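4.2 Setting up a table-clearing task

Read this section before you let the Rasside arm clear a table by itself. Clearing is the hardest of the household chores it ships with. It handles bowls and mugs on a bare table well enough to be useful. Flatware, thin plates and anything with food left in it still need a person.

Before you start

Use a table with a matte top. Direct sun on a light surface can hide the rim of an object from the wrist camera, so close the blinds if you see washed-out patches in the preview.

1. Wipe the table and let it dry.

2. Place one rounded item on it. Leave at least 16 inches of bare surface on the gripper side.

3. Open the fingers fully from the Tools menu and check the preview. Both pads should show in the lower corners, with clear table between them and the item farther back.
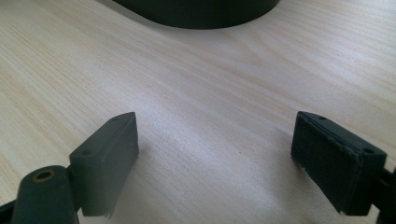 4. Look over both pads. White flecks or chips along an edge are a sign of wear. Brush off what comes away and replace the pad if the edge is frayed into the grip face.

5. Select Clear, then Single Item, and press Start. Keep a hand near the stop button for the first 5 runs.

Note: The arm looks for an edge it can close on. If it stops short of a bowl twice in a row, turn the bowl or move it closer. Trying a third time from the same spot rarely helps.

Caution: Do not use glassware for practice. The arm cannot tell a glass from a plastic cup by sight, and it grips both with the same force.

What to expect

Telma Sepúlveda ran 287 clearing attempts in our test kitchen in January. Bowls gave her the least trouble. Stacked plates were the worst, and we have turned stacks off by default — you can turn them back on under Advanced, but stay in the room.

If the arm drops an item, go to Section 4.5 before restarting.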